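Boards > Rerncombe Local > Clubs and Evenings Out > Parish newsletter, paper or email?

Started by burgi_h, February, 7.42pm

We use cookies to remember your login. OK / Manage settings

burgi_h
So the Rerncombe newsletter might be going email only from spring. I'm properly fed up about it! I've had the paper one through my door for 19 years and I keep the ones with the bus times in (yes, in the bread bin, don't ask). Does anyone else still want it printed?

torkham_arif
I do, but have you seen what printing costs now? Engelbert Bühler read out the quote at the meeting and there was a bit of a silence.
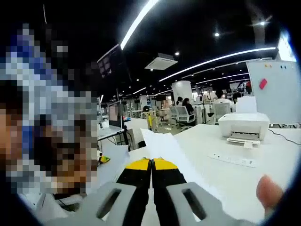

He reckons we could drop to six pages and lose the recipe page. I'd miss the recipes less than the planning notices, if I'm being fair.

burgi_h
Lose the RECIPES? That's the only bit my sister reads.

benw
Sorry Burgi, I'm for email. Mine goes straight in the recycling, and it's usually soggy because our letterbox faces the weather. You can make the writing bigger on a screen as well, which my dad likes.

H. Danzer
Your dad has you to set it up for him, Ben. I deliver the top end of the village and more than 20 of the houses on my round haven't got anyone like that. It takes me an evening and I have a natter at half the doors. 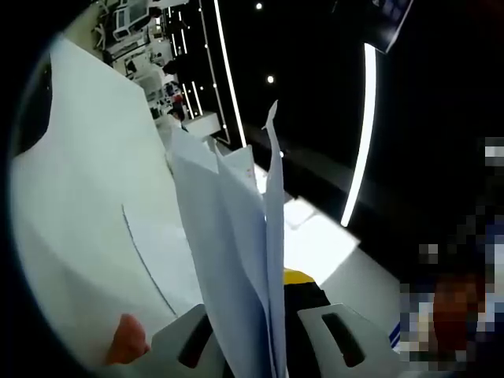

If it stops I suppose I'd still go round, but it'd feel a bit daft turning up with nothing to hand over.

benw
Fair enough on the round, I hadn't thought of that. Couldn't people just ask for a paper one, though? Everyone else gets the email.

torkham_arif
They do that in Torkham. You put your name down at the shop. Only trouble is the folk who'd want it are the ones who don't get to the shop much.

burgi_h
Then Hubert can take their names on his round! Put me down first please. And I'm writing to Engelbert tonight about the recipes.

H. Danzer
Will do. Number 18 will want one too, she does the crossword in pen.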